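Seasonal Sorting Assistants, Footwear Returns (2 positions)
Stenholm Returns, Vandevside site

Stenholm Returns is hiring two sorting assistants for the footwear room at our Vandevside site. The work starts in July and runs through the end of the season, with a chance of staying on after that.

We handle returned shoes, sandals and slippers for online stores. Pairs come in mixed and often separated, with the wrong label or no label. Your job is to get each shoe out on the table, look it over, find its mate and put it in the right bin. Most of what we see in summer is slides and other sandals.

What you will do

Unpack returned footwear at a sorting table. Check soles, straps and footbeds for wear, stains and loose seams. Match lefts and rights by style, color and size. Place matched pairs in the bin for resale, cleaning or recycling. Single shoes go on the singles shelf with a slip showing the date and style. Enter each pair in the Marikar stock list, which we will teach you. Wipe down tables and empty bins at the end of the shift.
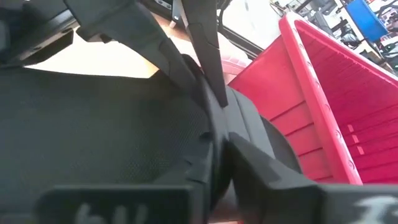
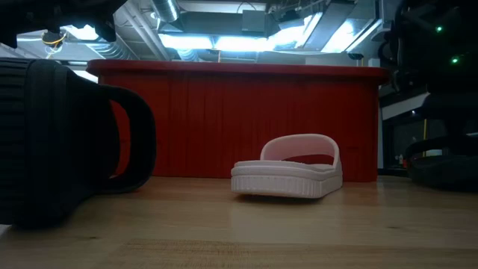
Footwear room, Vandevside. Red bin in both photos; a pale pink slide on the sorting table in the second.

What we are looking for

You need to be at least 16 years old. If you are still in school, we will need a signed work permit before your first shift. No experience is required. You should be able to tell close shades of the same color apart, since a lot of styles come in several pinks and off-whites. You will be on your feet for most of the shift and will lift full bins from the floor to the table. Please tell us if you need a stool or a different table height and we will set that up.

Gloves are provided. Wear closed shoes with a flat sole.

Hours

Shifts are up to 37 hours a week for full-time staff. Anyone under 18 will be given shorter shifts within the hours on their permit. The early shift starts at 7 a.m. and the late shift at 1 p.m. Tell us in your application which one you prefer. Breaks are paid. The site is on the Detberg bus line and there is free parking behind the building.

How to apply

Send a short note with your name, phone number, preferred shift and the first day you could start. A resume is fine but you do not have to send one. Mark it "Footwear room, ref. 937" and address it to Yaowalak Rojanasak, or leave it at the front desk in a sealed envelope. We will call everyone who applies.

Interviews are held on site and include a short try at the sorting table. Panya Kaewsai runs the footwear room and will show you around and answer questions about the work.

Contact | Open positions | © Stenholm Returns | Back to top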